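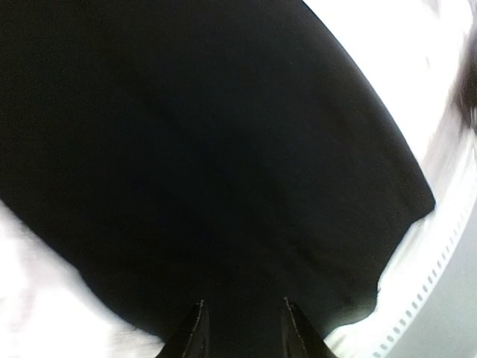
Help us compare two grippers - paid test operators wanted

Hi! I run the cloth handling bench at Flurkero in Mavham, and I'm looking for people to drive our arm for a few weeks in January. We're putting two sets of gripper fingers, Prosa and Shboul, through the same 134 fabric pickups, and I can't do it all myself (my wrists have already complained).

What you'd be doing

You sit at the controls, watch the wrist camera, close the fingers on a piece of cloth, lift, and log what happened. Black fabric is my favorite test because folds are so hard to make out on the camera - you'll learn to hate it too! Then we swap fingers and you go again.

Who I'm after

No robot experience needed. Patience helps a lot, and so does being picky about notes. If you sew, please tell me!

The details

Sessions start at 9 in the morning and run two hours, with pay after each one. To apply, send me a few lines about yourself through the contact form and put job 797 in the subject.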